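Home Newsletter Past Issues Recipes Contact

The Brodlow Home Letter
July 21, 2020

One Plate for the Strays

Hello again, dear readers, and thank you for all the kind notes after the April letter, which was the one with the linen closet (I am still finding pillowcases). A good many of you wrote back to say that closets are all very well, but what about the table? You know the table I mean. It gets cleared for supper, and by the next morning it has grown a whole new crop of things that belong to other rooms, and everyone in the house walks past them with great dignity.

So this time I want to talk about the stray plate, a habit I picked up years ago from my old neighbor Habibur Dewan and have been pressing on people ever since. You take one plate, any plate you like the look of, and you set it in the middle of the table at the end of the day. Whatever has been left lying around goes on it or right up beside it. Then you carry things off from there, one or two at a time, until you're back to a plain table and a plate that can go in the sink.

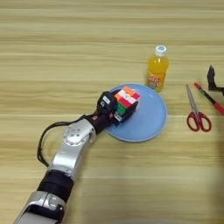 A plate works better than a basket for this, in my opinion, and I have tried plenty of baskets. Baskets are deep, and things go down into them and live there (I once found a birthday card in one, stamped and everything, for a birthday long gone). A plate is shallow and it fills up fast, so you have to deal with it. Pale blue is a lovely color for the job on light wood, and even a scrambled Rubik's cube with its orange and red and white squares looks rather cheerful against it. The bottle of orange drink can wait its turn just behind the rim. Drinks get their own rule anyway, and I'll come to that!

Start with whatever is nearest your hand. I used to sort everything in my head before I touched a thing, toys here and papers there, and by the time I had a plan the kettle had boiled and I'd wandered off. Now I just begin. If it's a toy, fine, it's a toy.

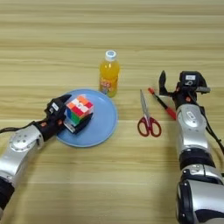
On the table: the blue plate with a puzzle cube held above it, an orange drink, red-handled scissors and a marker.

About scissors, because three of you asked. I don't put them on the plate at all. They slide, and somebody small always reaches for the plate first. Leave them flat on the table off to one side and take them back to their drawer yourself, the minute you get up. The same goes for markers, though for a different reason, namely that I like to check the cap is pushed down tight before it goes anywhere. I have a tablecloth upstairs that could tell you all about that.

You'll find the first few evenings are slow going. You pick up a thing, you wonder where it lives, and you find out that it doesn't live anywhere, poor thing, it has only ever lived on the table. That's worth knowing. Give it a shelf or a hook or a corner of a drawer, and tell the rest of the household where you've put it. Then back you go for the next one, and if the plate is down to a single object by bedtime I call that a very good night and leave it there till breakfast.

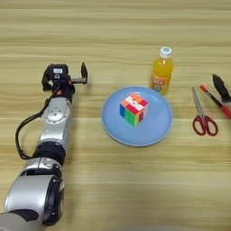
The rule for drinks

A drink that's still got something in it can go on the plate, as long as the cap is on and it stands up straight. The raised rim will catch a drip or two, and the wood underneath will thank you. I give the bottle the plate to itself if I can and let the other bits and pieces sit on the table next to it, the cube off to the left, say, where it can't roll into anything or get knocked. Finished bottles go straight to the kitchen for a rinse and never see the plate.
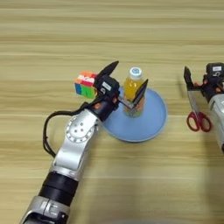 Write and tell me

I'd dearly love to hear what turns up on your own tables. Tell me what plate you used, too, and whether the family went along with it or hid from you. Next time we'll be doing the shelf by the back door, which in my house has 43 seed packets on it and no garden to speak of, so I'll be learning right along with you. Until then, keep a plate handy.

Contact us | © 2020 The Brodlow Home Letter | Back to top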